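Über uns

Galtden ist ein Textilpflegebetrieb mit angeschlossener Nähwerkstatt. Bearbeitet werden Bekleidung, Bühnen- und Dekorationsstoffe sowie textile Ausstattung aus Kindertagesstätten, Schulen und Vereinen. Der Betrieb ist an zwei Standorten tätig: in der Annahme Rikon und in der Werkstatt Vemdale. Gewaschen und genäht wird ausschließlich in Vemdale.

Leistungsumfang

Waschen, Entflecken, Trocknen, Glätten. Ausbessern von Nähten, Säumen und Verschlüssen. Nachsetzen von Applikationen. Sortieren und Einlagern von Saisonware. Lederwaren, Pelze und Teppiche werden nicht angenommen. Für Vorhänge aus Glasfasergewebe gilt eine gesonderte Vereinbarung, die vor der Anlieferung schriftlich vorliegen muss.

Annahme und Sortierung

Jedes Stück wird bei der Annahme auf Pflegekennzeichnung, Farbe, Gewebeart und sichtbare Schäden geprüft. Fehlt die Pflegekennzeichnung, erfolgt eine Probe an verdeckter Stelle, in der Regel an der Nahtzugabe. Das Ergebnis wird auf dem Begleitschein vermerkt. Taschen werden geleert, Reißverschlüsse geschlossen, Gürtel und lose Träger abgenommen oder fixiert.

Sortiert wird zuerst nach Gewebe, danach nach Farbe. Cord bildet eine eigene Gruppe. Die Rippen nehmen Flusen von Frottee und Fleece auf und geben sie auch nach mehreren Spülgängen nur unvollständig wieder ab. Cordteile werden auf links gewendet, mit gleichfarbiger Ware gewaschen und hängend getrocknet. Das Glätten erfolgt mit Dampf von der Rückseite, ohne Druck auf den Flor. Kräftige Orange- und Rottöne laufen in den ersten Wäschen getrennt.

Sammelbehälter

Für die Vorsortierung verwendet der Betrieb faltbare Wäschekörbe mit Netzeinsatz. Netzgewebe lässt Luft an die Ware, und der Inhalt ist ohne Umschichten zu erkennen. Leere Körbe werden flach zusammengelegt gelagert. Feuchte Teile gehören nicht in den Sammelkorb, sie werden vorher auf der Leine abgetrocknet. Schwere Kleidungsstücke kommen zuunterst, damit der Korb standfest bleibt. Überhängende Teile werden vor dem Transport vollständig eingelegt.

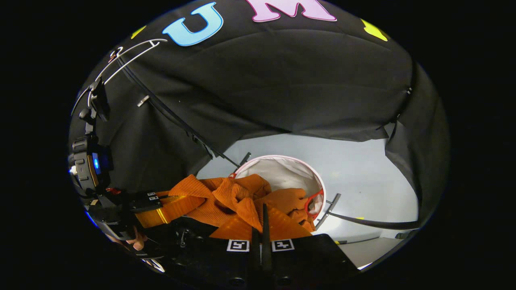

Swanepoel merkt dazu an, dass ein Netzkorb für Cord gut geeignet sei, sofern er nicht bis zum Rand gefüllt werde. Der Flor lege sich unter Last, und Druckstellen ließen sich nur mit Dampf und einigem Zeitaufwand wieder aufrichten. Bei Kleidungsstücken mit Trägern solle außerdem darauf geachtet werden, dass die Träger innen lägen und nicht am Griff hängen blieben. Der Hinweis wurde in die Arbeitsanweisung für die Annahme Rikon übernommen.

Dekorationsstoffe und Applikationen

Ein Teil der Aufträge betrifft Stoffbahnen mit Buchstaben und Formen, wie sie für Schriftzüge, Spielzelte und Raumteiler verwendet werden. Vor der Bearbeitung wird geprüft, ob die Applikationen genäht oder geklebt sind. Genähte Teile werden an den Ecken auf Fadenbruch kontrolliert. Geklebte Teile vertragen je nach Klebstoff nur niedrige Temperaturen und werden nicht geschleudert. Lösen sich Kanten, wird nach Rücksprache ein schmaler Zickzackstich gesetzt.

Schwarze Trägerstoffe mit hellen Aufsätzen werden vorab auf Farbabgabe getestet. Ein feuchtes weißes Tuch wird auf den Trägerstoff gedrückt. Färbt es an, wird die Bahn kalt und einzeln behandelt. Pastelltöne, vor allem Hellblau und Rosa, zeigen Verfärbungen früher als Gelb. Klammern, Drähte und Gestänge sind vor der Anlieferung zu entfernen. Verbleibende Metallteile werden in Vemdale abgenommen, beschriftet und dem Auftrag beigelegt. Für die Demontage fester Konstruktionen ist der Auftraggeber zuständig.

Prüfung vor der Rückgabe

Geprüft wird an 2 Stationen. An der ersten erfolgt die Sichtkontrolle auf Flecken, Flusen und Restfeuchte. An der zweiten werden Nähte, Verschlüsse und Aufsätze kontrolliert. Nicht entfernbare Flecken werden auf dem Begleitschein eingetragen und nicht ein weiteres Mal chemisch behandelt. Die Ware wird gelegt oder hängend übergeben, je nach Vereinbarung. Cord und beschichtete Stoffe werden grundsätzlich hängend ausgeliefert.

Lagerung

Saisonware kann bis September in Vemdale eingelagert werden. Eingelagert wird nur gewaschene und vollständig getrocknete Ware. Die relative Luftfeuchte im Lager darf 60 Prozent nicht überschreiten und wird täglich abgelesen. Stoffbahnen mit Applikationen werden gerollt, mit der bedruckten oder besetzten Seite nach außen. Eine Zwischenlage aus ungefärbtem Baumwollstoff verhindert das Abfärben. Duftstoffe und Mottenkugeln werden nicht eingesetzt.

Anlieferung

Kleinmengen nimmt der Standort Rikon ohne Anmeldung an. Stoffbahnen, Zelte und Sammelaufträge von Einrichtungen sind vorab anzumelden. Bitte bei der Anmeldung Material, Maße und Art der Befestigung der Aufsätze angeben, soweit bekannt. Wäschekörbe der Auftraggeber werden mit Namen gekennzeichnet und nach Abschluss des Auftrags zusammen mit der Ware zurückgegeben.

Stand der Angaben: Samstag, 13. Juli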